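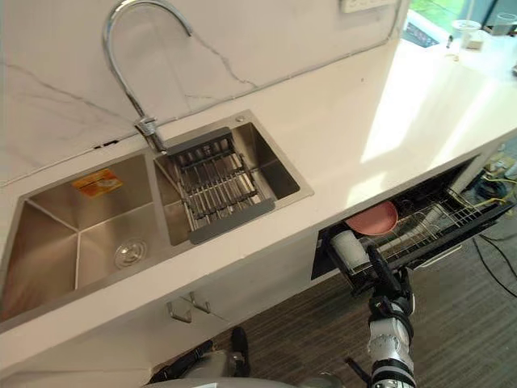
**Ornano Court Residents' Association, December meeting**

Present: Iñaki Vallejo (chair), Osaze Okonkwo (minutes), owners of 4 units. Apologies from the Ekwueme household.

**1. Last minutes.** Approved. Iñaki noted that two of the actions in them were also in the minutes before that.

**2. Water bill.** The bill came to $3,655. Birnen, our managing agent, puts the rise down to "seasonal use." Osaze asked which season, as the last bill was high too and got the same explanation. Birnen's letter gives no meter readings. The meeting did not accept the explanation.
*Action: Osaze to ask for the readings in writing.*

**3. Cleltau leak sensors.** Cleltau has offered to fit sensors under every kitchen sink for $223 a unit. The brochure promises savings but doesn't say how they were worked out, and the only building it mentions is not named. Iñaki asked what happens when the batteries die. The answer from the sales rep, read out from an email, was that they "rarely do." One owner was in favor and said a leak would cost far more than the sensors. Others felt a leak that big would show up on somebody's ceiling first. Vote: one for, the rest against. Can come back if Cleltau gives us a building we can call.

**4. Shutoff valves.** Owners were asked to find their own valve and check that it turns. Iñaki doubts many will, going by the response to the smoke alarm notice.
*Action: notice to go up in the lobby anyway.*

**5. Any other business.** The hallway light on floor 2 is still out. Birnen has marked the job as complete. Osaze will send them a photo of it, taken after dark.

Meeting closed at 8:40 p.m. Next meeting to be set once Birnen replies to item 2.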